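Mernham Kitchenware Sorting – Robot Table Walkaround
Checklist with comments
Completed by: Cecilia Fiadzo
Walked with: Riaan Venter, Dela Baidoo
Date: 20th October

Before the items, a word to the folks coming over from the Canbridge building. I packed dishes by hand there for years and I know how it feels to be told that two arms are going to do the reaching and you are going to do the watching. The watching is real work, and this list is a good part of it. Please write comments in full sentences, even when the answer is OK. The next shift reads them over coffee and is grateful.

1. Table covering and grid
Paper flat, tape down at the crossings, no corners that could catch a dish.
Result: OK with comment.
The paper is fine. Some of the blue tape is wrinkled, and the lower line has small gaps in it. Dela used to lay these lines every morning at Eshun and has kindly offered to show anyone who wants to learn – take her up on it.

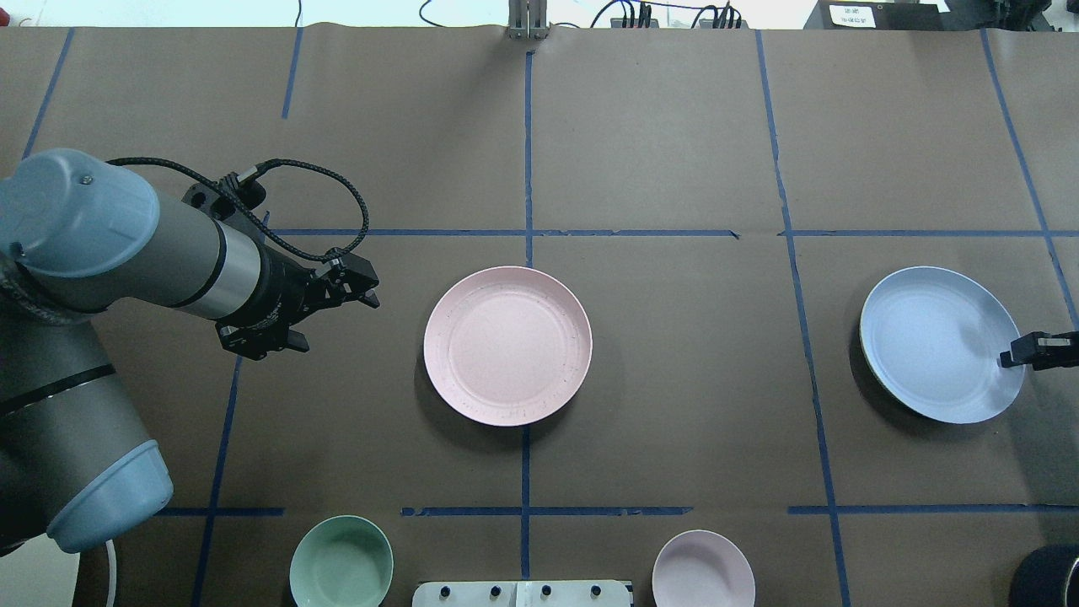
I would also like us to agree who re-tapes. At the moment it falls to whoever feels bad enough about it, and that tends to be Marlina. Please put your initials on the shift sheet when you have done a line, so the job gets shared out.

2. Reach and clearance
Stand at the end of the table with the arms stopped. Look for anything that sits under an elbow, as well as anything under the gripper.
Result: Comment.
We are all good at watching the fingers. We are less good at watching the elbow, and it can swing low over a pan while everybody's eyes are on the plate. Riaan asked that tall items go toward the far end until we have talked it through with Yayra Amegashie, and I agree with him.

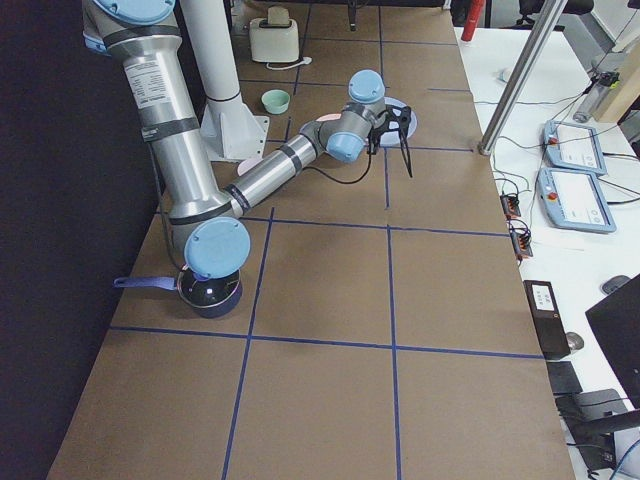

3. Pendants and emergency stops
Both pendants on the desk, stop buttons clear, cables not pulled tight.
Result: OK with comment.
Both were on the desk and the red buttons could be reached. Drinks are the trouble. I know the desk has become the spot where people stand for most of the shift now, where before we were all up and down the line, and of course a person wants their cup nearby. Please use the shelf by the door all the same. We had a spill at Atness that cost us a whole afternoon and a good deal of temper. 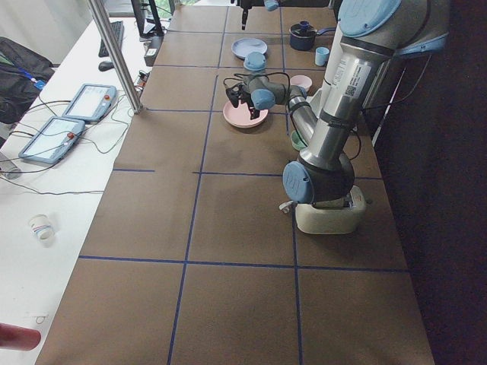
Item 3: both pendants on the desk, paper cup at the near end.

4. Dishes
Plates, bowls, cup and pots checked for chips before they go out on the grid.
Result: OK.
Marlina Jugah still runs a thumb around every rim, the way she did on the hand line, and she finds chips that the rest of us miss. I have asked that this stay a person's job, and that it be given proper time on the schedule.

5. Tape edges, close check
Look at each line up close for torn ends, frayed edges and lifted spots.
Result: Needs attention.
One line has a torn, pointed end and wanders as it goes, with wrinkles further along. Another has a ragged stretch on its upper edge. The left one is neat, apart from one small bump.

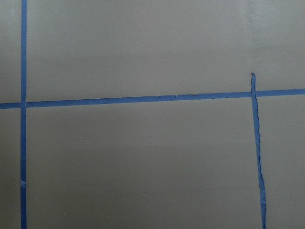

Cut the tape with scissors, please, and press it down with the side of your hand as you go. There are 4 new rolls in the drawer under the sign-in book – tell Dela when you open the last one.

6. People
Everyone on shift has had a break from the desk and a turn at something else.
Result: Comment.
I added this line myself and I hope it stays. Standing and watching tires you in a different way from lifting, and a few of you have told me your feet hurt more than they ever did before. We are trying a swap every 40 minutes through November. Tell me or Yayra how you find it, good or bad.

Follow-up: item 2, Riaan. Item 5, Dela.
Signed: C. Fiadzo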